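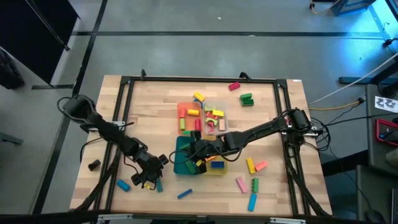 Sorting tips picked up at the Hasten open day

Posted September 29, 2025

Hasten opened its workshop in Gestimthorpe to visitors this month, and I spent a morning at the block sorting table. Two robot arms work over a wooden top with four plastic trays on it. Piyumi Munasinghe ran the demonstration and answered questions while the arms were set up. Most of what she said applies just as well to a toy shelf or a screw drawer at home.

Use shallow trays. A deep box hides whatever is at the bottom, and you end up tipping it out to find one piece.

Give each tray its own color. You remember "the orange one" faster than you read a label.

Sort by shape first. Cylinders, arches, flat blocks and studded bricks are easy to tell apart by feel. Color can wait.

Push the trays together in the middle and leave the wood clear on both sides. Loose pieces need somewhere to lie before they are put away.

Stand flat blocks side by side in the tray, like books. They take up less room and you can lift one without moving the others.
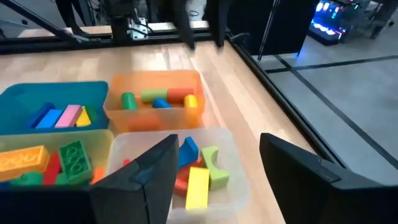

Four bins in a two-by-two group, with the flat blocks lined up in the teal one.

Leave room for your fingers. Piyumi said a gripper has to open wider than the piece it picks up, and a full tray gets in its way. The same goes for small hands. Stop filling at two thirds.

Mark the floor with black tape if people walk past your bench. Rizwan Begum, who was showing visitors in, said it keeps bags and feet away from the table.

Tie back loose cables before you start work.

The next open day is in May. Wear closed shoes, and leave large bags at the front desk.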